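How to read a growth forecast without being taken in by it

Every October the big forecasters put out their tables, and every October somebody pastes one into a post as though it settled an argument. I do it too. Before you rely on one, try the following. It takes an evening and a spreadsheet.

Step one: find the old forecasts. You want what was said at the time, so go to the archived editions and leave the latest file alone. Revised data makes everybody look cleverer than they were. Pick one country and collect 12 editions, two a year for six years.

Step two: put each forecast next to the first published outcome. Then add a third column for the outcome as it stands today. The gap between those last two is often as big as the forecasting error itself, and you should know that before you call anyone wrong.

Step three: look at the signs, never mind the size. If the misses fall evenly on both sides of zero, fine. If growth two years out is nearly always too high, you are looking at a habit. Faisal Tarar, who used to share a desk with me at Curow, called this "the recovery that is always the year after next", and I have yet to see a debt projection that didn't lean on one.

Step four: redo the debt path with growth lowered by the average miss. Keep the interest rate and the budget balance where they were. It's crude — lower growth would hurt the balance too — but it gives you a mild version of the bad news. When I tried it on one set of figures, debt that was meant to fall to 49 per cent of GDP didn't fall at all.

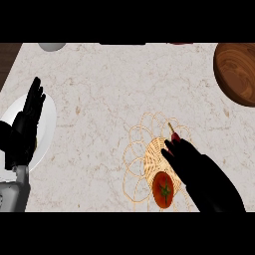 Debt charts deserve the same suspicion, and mostly for where they stop. A start date in the middle of a slump makes any line afterwards look like progress. Ask for the years on either side. In the marble picture the black bands leave a strip of countertop and only the lower rim of a white bowl, and a chart covering a handful of chosen years tells you about as much of an economy as that rim tells you of what's in the bowl.

Ro-un Chae has objected that six years is too short a run to prove bias. I agree, and I wouldn't use the word "prove". Go back further if the archive lets you, and note any change in how GDP was measured along the way.

Last step: save your sheet with the edition date of every number in it. You will want it when the next tables come out.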